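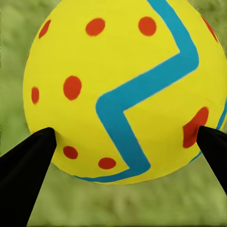
Yellow egg with turquoise zigzag, against green

Gitby Gardeners list
Subject: Re: hedge instead of fence?? bare root timing

Quick reply between jobs, sorry for the state of it. Have put answers under your bits where I could, rest is at the bottom.

On 29th January a list member wrote:
> Hello all, new to the list, we moved to Gitby in December and have
> inherited a back boundary that is falling down. 14 metres of it. Have had
> a quote of £1,449 for new panels and concrete posts, fitted, and
> before I say yes my other half wants to know if we could just plant a
> hedge.

Yes. You could. And you've picked a decent moment to ask as bare root is still being lifted, but you haven't got for ever. I want mine in the ground before the buds move. In a mild winter hawthorn is off well before you expect it.

Check the deeds first though!! Might not be your boundary. Ours wasn't, and I'd been painting it for years.

> Floltero have a "country mix" which is mostly hawthorn with some
> blackthorn, field maple, dog rose and hazel. Would that do or is it too
> wild for a normal garden?

Had two lots from Floltero. First lot very good, roots damp, well bagged. Second lot had sat somewhere and a fair few never woke up. They did replace them without a fuss but that's a year gone in the gaps. Open the bundle the day it comes is my advice, and if the roots are dry and brittle ring them there and then.

As for the mix — I'd ask them to leave the blackthorn out. Lovely blossom, sloes if you're lucky, but it suckers. You'll have it coming up in the grass six feet away and it goes straight through a wheelbarrow tyre. Fine for a field. Swap it for more hawthorn, or a bit of hornbeam if you want leaves hanging on in winter. Dog rose I'd keep to a couple of plants only, it flops over everything else and you'll be swearing at it every time you clip.

> How close together? The website says five to the metre in a double row,
> which seems an awful lot, and a neighbour says three is plenty.

Your neighbour isn't wrong. Five gets you thick at the bottom sooner. Three gets you there in the end, and costs less, and is a lot less digging. I did four on one side and three on the other, and after the first few years couldn't have told you which was which. If you've a dog go for five.

Double row, staggered, a foot or so between the rows. Leave yourself room to get behind it. Everyone plants too near the line and then can't get to the back with the shears, me included.

> Also the soil is horrible. Yellow clay, water sits on it. Do we need to
> dig in loads of compost?

No no no. Don't dig compost into a trench in clay, all you've made is a pond with nice stuff in it, and the roots sit there and sulk. Was told this by someone from the Merkholm nursery years back and ignored it and lost half a row of beech. Just slit planting. Spade in, lever it back, roots down the slot, heel it shut. THEN put your compost on top as a mulch, thick as you can afford, but keep it off the stems.

If it is actually standing in water for days at a time don't plant that bit yet. Fork it over, put up a little ridge, plant on the ridge. Hornbeam and dogwood cope best. Beech won't thank you at all.

> Last question, what do we do for privacy in the meantime? The hedge will
> be knee high!

Right this is the big one so doing it properly below.
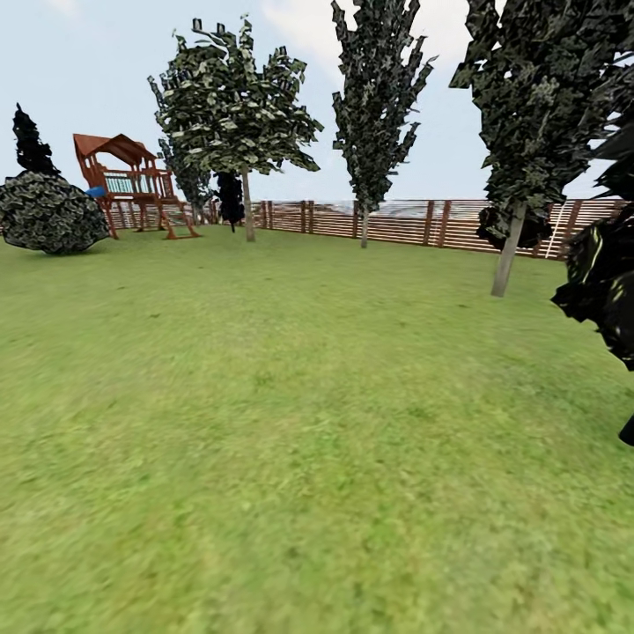

A hedge and a fence don't have to be either/or, and for the first few years I'd say have both. If any of the old one is still standing, prop it. Post spurs, a bit of wire, whatever. Plant in front of it and let the hedge take over as it rots. The fence keeps the worst of the wind off too, which matters more to young whips than people think. Look at the picture, one long run of wooden fence and then trees and shrubs about the place, and the green is what stops it looking like a car park edge. It's also got a big open stretch of lawn in front, and if yours is anything like that you can afford to come forward a good yard and never miss the grass. Do that. You'll be glad of it when it comes to clipping.

If the fence is past propping, chestnut paling on a roll is cheap and does for keeping toddlers and small dogs in. Not private, but nor is anything else at that price. Hazel hurdles look nice, go brittle quickly, and are silly money now. Don't bother with that green mesh stuff, it shreds and you'll be picking it out of the hedge for ever.

Money. For comparison, when we did ours (longer than yours, it goes round the corner) the whole lot came to £638. That was plants, guards, canes, a load of bark from the tip and a new mattock. The mattock is a Shawky and is the best thing in the shed. I'd not have got through the clay without it. Labour was us and a flask.

Guards — you want them if you've rabbits and round Gitby you have rabbits. Spirals are quickest. Take them OFF after a few years though, I am forever seeing hedges with the plastic grown into the bark. The cardboard sort are better in theory, mine went to mush by the autumn.

Then the hard part. Once they're in, cut them down by half. Everyone hates doing this, you've just paid for it after all. But hawthorn left alone shoots up a single whippy stem with nothing at the bottom and you will be looking through bare legs for the next twenty years. Cut it, and cut it again next winter. Not the beech or hornbeam, just tip those lightly and leave them be.

Water the first summer. People forget as hedges look tough. Proper soak once a week if it's dry, better than a dribble every evening. And keep the grass away from the stems, grass is what kills most of them in my view, more than drought or rabbits. Strim carefully or better still don't strim at all, I have ringed more plants with a strimmer than anything ever ate.

Birds. Once it thickens up leave it alone all through nesting, we cut ours late in winter so they get the berries first. The old fence never had so much as a wren in it.

Separate thing for whoever runs the bulk order: is it happening this year? Last time the price only came down properly once we got to 2,000 plants between us, and I think we scraped it becuase the allotment people came in at the end. If it's on I want hornbeam, and our new member could tag on to it and save a fair bit. Delivery to the Merkholm lay-by was fine but please could it not be a school run morning again.

Also still have a heap of canes and a part bag of root dip going spare, by the side gate, help yourselves. Root dip is probly out of date but it's only fungus powder and I've never been sure it does anything.

Got to go, oven's beeping. Shout if any of that makes no sense.

> Thanks in advance for any advice, and hello again to everyone.

Hello! Welcome to the list.

--
Gitby Gardeners. Please trim your quotes when replying (yes, I know).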